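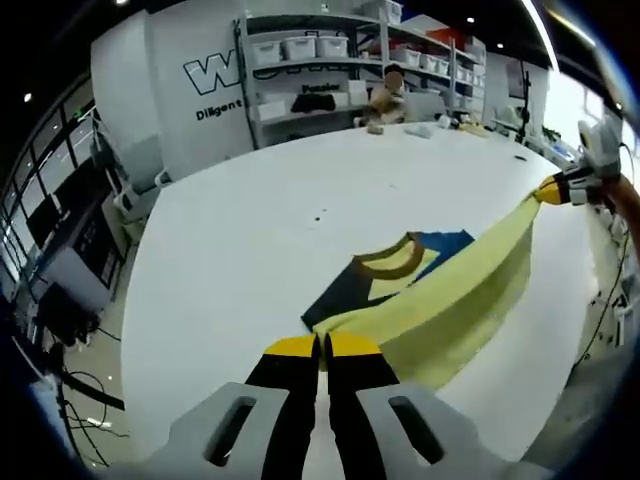
A yellow-green strip held taut between the two grippers, with a small T-shirt flat on the table.

Venla Kemppainen had wanted a sewing room for years, and what she has ended up with is one end of a very large white table in a shared workshop in Brinbridge, a drawer full of remnants, and a pair of grippers that she and Osamu Kamata have been building, on and off, since before either of them knew how hard it is to pick up a piece of jersey.

"Cloth is dreadful stuff," she told me, quite cheerfully, while the kettle was on. "A cup stays a cup. You put a T-shirt down and come back to it and it's a different shape, and you were only gone for your sandwich."

She used to do alterations in Narnholm, hems and zips mostly, and she met Osamu when he brought in a coat with a torn lining. He repairs lift motors for a living and had been wanting something smaller to tinker with in the evenings. They got talking about what a hand does when it feels for the edge of a fabric (the coat, I gather, took rather longer than it should have) and by the following May they had taken a share in the workshop and given their project a name, Sodamley, after the lane where Venla grew up.

The grippers are simple things to look at. Each has a grey housing and yellow tips, and you hold it and close it yourself, so that every pinch and tug is made by a person before any machine is asked to copy it. Osamu says the housings gave him very little trouble. The tips were another matter altogether! He made 32 versions, keeping the failures in a biscuit tin, and will happily take you through the lot if you have the afternoon free. Too hard and the cloth slid straight out when you pulled. Too soft and the tips folded over on themselves and took a great wrinkle of fabric with them. The ones they use now have a little give at the very end, which lets you catch a corner without gathering up everything underneath it.

Stretching is the exercise they keep coming back to. One gripper takes a corner of a strip, the other takes the far end, and the two draw apart until the fabric is tight. Venla likes to do it over a small garment laid out flat, a T-shirt in blocks of colour if she can find one, and she is particularly fond of a strip that nearly matches the shirt beneath. It makes life harder, she says, because you have to look properly at what is strip and what is sleeve. Good practice for anybody, and she includes herself in that.

They write each attempt down in a ledger, an old-fashioned one with a red spine, and the evening I visited they had reached 835. Osamu reads out the entry and Venla adds a remark, and some of the remarks are quite sharp. "Let go like a frightened goose" was one I copied down. A typical evening adds 10 or so lines, fewer if there is cake.

Money has been the slow part. They have spent over two thousand pounds between them, a good deal of it on small motors from a supplier called Visser that they later decided they didn't need for the hand-held pair. The motors are waiting for the next stage, in which a powered set of fingers will try the same pull by itself. Osamu has a bracket drawn up for it and has redrawn it since, and Venla has been cutting strips in every stretchy fabric she can lay her hands on, ribbing included, so there will be no shortage of things to drop.

I had a go myself before I left. You feel rather clumsy to begin with, as though you were wearing somebody else's gloves, and I missed the corner twice and then caught a good inch of the shirt as well. Venla took the other gripper and told me to slow down and come in from the side. The third time I got it, and we pulled, and Osamu wrote me into the ledger as a visitor. Her remark beside my name was "fair, bit snatchy", and she has invited me back when the bracket is done.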